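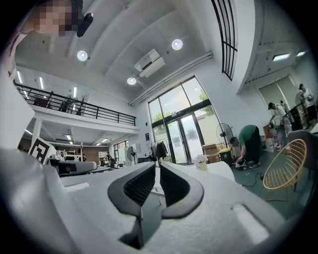 Step 3: Mask the gripper before you run pose tracking

Okay, this is my favorite part of the whole pipeline! By now you should have your clips unpacked and the Zeto config loaded. The tracker works out where the hand-held gripper is by following fixed points in the room, and a big room is a gift: railings, window grids, ceiling lights and door frames all give it good corners to hold on to.

The housing and the two black fingers are another story. They travel with the lens, so any feature found on them tells the tracker you're standing still. People walking by cause trouble too, just less of it.

1. Open one clip in Onisa and pick a still where the fingers are spread.
2. Draw a polygon around the white body and both fingers. Be generous - I pad mine by 46 pixels.
3. Save it as gripper_mask.png in the session folder.
4. Turn on the person mask in the config (person_mask: true).
5. Set max_features to 2,000 and run the tracker.

Check the log when it finishes. My last clip kept 694 features after masking, and 88 percent of them survived the outlier check, up from almost nothing usable before. Such a nice feeling!

If the path jumps, look at the marker detections first. A tilted marker board is fine as long as all four corners are in view. Cadi Watkins wrote a small script for plotting them, and it's in the tools folder under plot_markers.py.

Step 4: Line up the finger width with the path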